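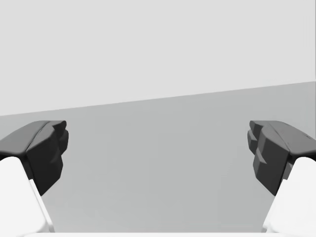
Gripper and controller comparison, bench scene
Posted 04/05/2025 by Olga Torres
4 min read | 166 shares | 4 comments

We have been running the same simulated tabletop job with two sets of fingertips and two controllers, and a few people at Grerkbridge asked to see the setup before the numbers go out. All of it is rendered. The arms, the table and the groceries exist only in the simulator, and the real bench at Arnstead will be matched to it in October.

The two controllers are called Unex and Leitão. Unex is the older one. It plans the whole reach before the arm moves and sticks to the plan. Leitão replans on the way in, so it can correct a bad approach, but it also gives up time doing it. Both get the same start pose and the same camera views.

Fingertips

The pads have a stepped inner face. Our earlier set was flat, and flat pads did fine on boxes. On cans they tended to let the rim slide when the wrist turned. The steps give the rim somewhere to sit. The cost is on thin cartons, where only a couple of the steps make contact and the carton can pivot. Celina Jabłońska drew the stepped version and would like a finer pitch next time. I would like to finish testing this one first.

Contact settings matter as much as shape. We kept friction the same for both pad sets, and we did not tune it per object. If you tune per object you can make nearly any pad look good. 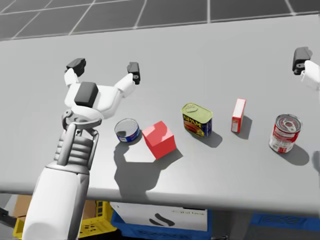
Most of the argument so far has been about the short can. A tuna can gives the fingers very little height to work with, and a controller that comes in a touch high closes on air. Unex either gets it cleanly or misses completely. Leitão misses less often but sometimes nudges the can away and follows it across the table, and the run ends on the time limit.

The potted meat can is the other one to watch. Its corners are rounded and it is wider one way than the other, so the approach angle decides everything. We let the controller choose which arm to use. Unex picks by distance alone. Leitão also looks at the angle, and on this can that helps.

The soup can is easy for both. We keep it in as a check – if a change breaks the soup can, we stop and look for a bug before running anything else.

Cameras

We tried a close wrist view, a wider view over the table, and a view from between the arms. The wrist view is best for the last part of the reach and not much use before that. The view from between the arms shows both grippers and the whole row, so it is the one we use for choosing an arm. Running all of them together slowed the batch enough that we went back to two at a time. 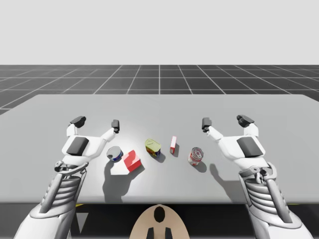 Object poses change from one batch to the next, and that includes tipping things over. A can on its side is a different problem from the same can standing up, and we score the two separately. The narrow box is scored by itself too. It falls at a light touch, and a fall counts as a failure even if the arm picks it up afterward.

The full set is 1294 runs, split across both controllers and both pad sets. Of those, 314 are finished with the stepped pads and scored. The flat pad runs are being repeated after Celina found that the closing speed had been left at the old default. Please don't quote the flat pad results from the earlier post until the repeat is done.

Next up is handing an object from one arm to the other. Leitão supports it now and Unex needs a patch. Requests for other objects can go in the comments, but please keep them to things one gripper can close on.

4 comments | Share this gallery

Get new bench posts by email. Enter your address to subscribe. You can unsubscribe at any time.

This site uses cookies to remember your settings. Accept | Manage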